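Noemi Fitzsimmons opened the doors of Sadunard to visitors in February, and I spoke with her between two demonstrations. Her group teaches a gripper to handle doors, first in simulation.

"The knob is the difficult part," she told me. "A person feels when the hand is slipping. Our program must learn this from many tries."

How many? She looked it up: 2,567 attempts since the start of the project, and 1,225 of them ended with an open door. "Less than half," she said, "but in the first 150 we had only four."

I asked why they do not use a real door. "We will, at Vurnero, in the next stage. In simulation I can change the door before lunch and have results after it."

She let the guests choose the starting position of the gripper, and the questions came quickly. 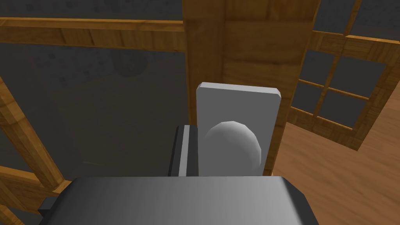 Shewit Gebretsadik asked if a lever would not be easier to begin with, and said that the knobs at home give trouble even to people.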